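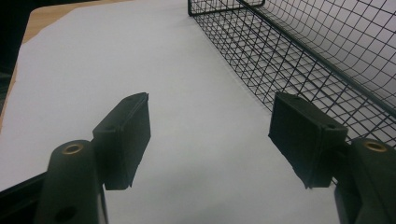
*A black wire basket and a large sheet of white paper.*

**Stilten return with "Faleo," a double album of slow, heavy, very loud doom metal**

ARBRIDGE, 2 Apr 2025 – Avcı Records is very happy to announce "Faleo," the third full-length album from Arbridge doom metal band Stilten. It has 10 songs, runs 70 minutes, and will be released on double vinyl, CD and download in May. Pre-orders are open now from the label's web store and from the band's own page.

Anyone who has caught Stilten live in the past two years has heard pieces of this record already. The title track has closed nearly every set since the band finished touring the last album, and "Low Water" started life as an intro tape that kept getting longer until it had verses. Hearing them in their finished form is a treat. The guitars are lower and wider than anything the band has put on record before, the drums have real air around them, and for the first time the vocals sit right up front where you can make out the words.

Singer and guitarist Asnakech Degefa wrote most of the material over a single winter, then spent the following spring taking it apart again with the band.

"I had demos for all of it and I was very proud of them, and then we played them in a room together and half of them fell over," says Degefa. "The riffs were fine. They were just too busy. So we slowed down, and then we slowed down some more, and at one point our drummer asked if I wanted him to go and make a sandwich between the snare hits. That one is track four."

Track four is "Harrow Bell," and it is the first song to be shared from the album. It opens on one chord, left to ring until the feedback starts to turn into a melody, and the full band doesn't come in until almost the three-minute mark. When they do, it's enormous! The song then does something Stilten have never tried before: the second half picks up to a rolling mid-tempo gallop that owes as much to old traditional heavy metal as it does to doom, with a twin guitar lead that could have come off a dusty seven-inch from 1981.

There is plenty more of that spirit across the two records. "Salt for the Threshold" is short and mean, built on a single down-picked riff. "Cold Ground, Warm Hands" is the quiet one, played on clean guitar and an old pump organ with a stuck key that drones all the way through. "The Long Field" goes past thirteen minutes and takes up most of side C, and fans of the band's first album will recognize the way it keeps circling back to its opening figure, each time with one more layer of fuzz on top. The title track ends the album on a chorus of voices, all of them Degefa's, recorded one at a time in a stairwell.

**Recorded live, in one room**

The basic tracks were all cut live, with the four members playing together and no click track. Most of what you hear is the second or third take. Guitar leads, organ and the extra vocals were added afterward, and the band was strict with itself about how much of that there should be.

"On the last album we had so many tracks going that I couldn't remember what I was supposed to play on stage," Degefa says. "This time the rule was that if it took more than four people to play it, it had to be worth the trouble. We broke the rule for the stairwell. I love the stairwell."

The tempos drift, and the band chose to leave them that way. You can hear "Low Water" sag a little as it goes into its last section and then pull itself upright again, and it gives the song a lurch that no editing would have produced. The mix keeps a lot of room sound, and the master was kept quieter than is usual for a heavy record, so turn it up.

**About the words**

Stilten's earlier albums leaned on myth and old sea stories. "Faleo" stays closer to home. The name belongs to a village that Degefa made up as a child and drew maps of for years, and each song takes place somewhere in it: the bell tower, the mill pond, the field behind the last house. There is no plot to follow and listeners can drop in anywhere, though the songs do move from morning to night if you play them in order. A full lyric booklet comes with both the vinyl and the CD.

**The first pressing**

The first vinyl pressing is limited to 1,179 copies. It comes in a gatefold sleeve with printed inner sleeves and the lyric booklet. The odd number has a simple origin: it is the number of people who bought the band's self-released debut, by the count in Degefa's order notebook, and the band wanted to have one copy ready for every one of them. A second pressing on plain black vinyl will follow later in the year if the first sells out, so there's no need for anyone to pay silly prices to resellers.

Test pressings were approved in March and the band reports that side C, which caused the most worry because of its length, sounds great.

**Track list**

1. First Light on the Weir
2. Salt for the Threshold
3. Low Water
4. Harrow Bell
5. Cold Ground, Warm Hands
6. Millstone
7. The Long Field
8. Nine Candles
9. What the Ferryman Kept
10. Faleo

**Live dates**

Stilten will play the whole album from start to finish at a hometown release show in Arbridge in May, with a pump organ on stage if one can be carried up the stairs. A run of club dates follows in early summer, and the band is still adding to it. Dates and ticket links will go up on the band's page as each one is confirmed. The release show is open to all ages and earplugs will be free at the door. Please take a pair.

**About Stilten**

Stilten formed in Arbridge as a three-piece and became a four-piece when they needed someone to play the second guitar parts on their debut. They have since released two albums and a split tape, and have played more basements than they would like to add up. "Faleo" is their first release with Avcı Records.

**About Avcı Records**

Avcı Records is a small independent label working mostly in doom, traditional heavy metal and dark folk. It presses short runs and keeps its catalog in print as long as people are asking for it.

**Press**

Advance downloads, lyrics, band photos and cover art are available to reviewers, radio hosts and podcasters on request from the Avcı Records press desk. Asnakech Degefa is available for interviews by phone or email through the end of May. Reviews may run at any time, but please hold full-album streams until release day.

###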